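Caring for Handwoven Textiles at Home
Skedach Household Notes
November
Shares: 127 | Comments: 7

Handwoven cloth made from plant fiber — abaca, piña, banana stalk — reacts to humidity more than cotton does. Keep it out of direct sun and away from kitchen steam.

Dust with a soft, dry brush, working along the warp. Do not shake the piece. A vacuum may be used on low suction with a nylon screen over the nozzle.

Store large pieces rolled, face out, on an acid-free tube 2 inches wider than the cloth on each end. Interleave with unbuffered tissue. Folding breaks stiff fibers at the crease, and the break cannot be pressed out.
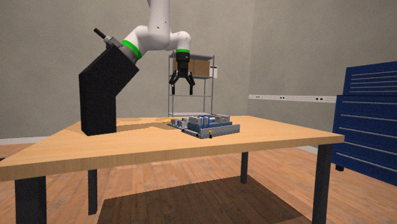
Drenden asks whether an old piña shawl can be rolled with its embroidery facing in, and adds that the raised stitches on hers flattened after one summer in a drawer. Face out is still correct. Pad raised stitching with an extra layer of tissue and tie the roll with wide cotton tape, never string.

For hanging, sew a cotton sleeve to the back and pass a sealed rod through it. Clips and tacks put the load on a few threads. Take the piece down after 7 months and rest it flat in the dark.

Natural dyes may bleed. Test each color with a damp white swab on the reverse before any wet cleaning — if the swab picks up color, stop.

Related
Removing Wax From Carved Wood
Framing Prints Without Glue
Storing Basketry in a Damp House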